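May, notebook, chili ferment, batch 2

Started the second mash after lunch. Same salt as last time, weighed against the chopped chilies and not against the whole ones, which is where I went wrong with batch 1 (stems count for more than you'd think!). Red ones only, from the Korkum stall, 1000 grams once trimmed. I cut them coarse because the fine mash went foamy on me and pushed up through the lid.
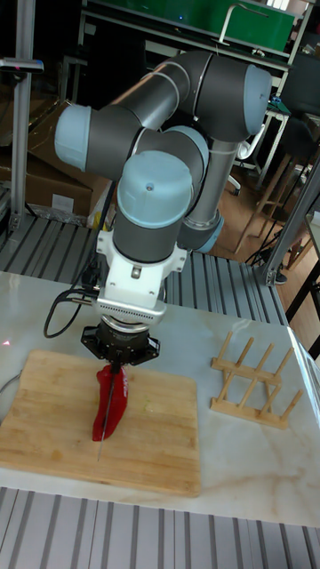

Restham Fermentation Bench, Food Workshop

Jars are the tall Fumolen ones with the clip lids. I like them, but the rubber rings hold on to smells like crazy, so I soaked both in vinegar overnight and they still have a whiff of the old garlic batch. Fine for chili. Wouldn't use them for the plum thing.

Room was 64 degrees on the shelf by the door and 62 on the floor, so the jars go on the shelf. I'd love it a little warmer – the Sriwong recipe was clearly written by somebody with a hot kitchen, and its timing is never going to match ours. I'm ignoring the calendar part and going by taste and by the bubbles.

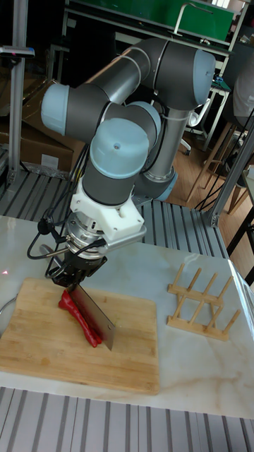 Red chili on the bamboo board, cleaver blade resting on it.

Notes to self on the salt: dissolve it first if topping up with brine, don't sprinkle it on top and hope. I did that in batch 1 and got a salty layer over a bland one, and stirring it later just let air in. Also, wear gloves for the seeds. I rubbed my eye around four and lost a good half hour to the sink.

Tasted the leftover batch 1 while I was at it. Sharp, a bit flat at the end, nice color. Might blend it with roasted garlic and call it done – it isn't getting any better in the fridge. 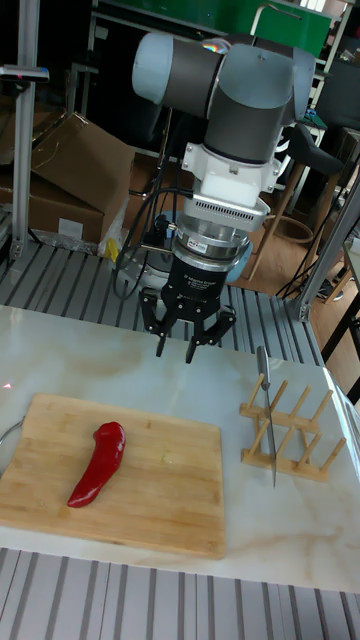 Do the lids need opening every day?
Once a day is enough for the first week, just a quick lift of the clip to let the gas out, then leave them shut and press the mash back under the brine if it rises.

Still to do: more labels, a second weight for the left jar, and order salt.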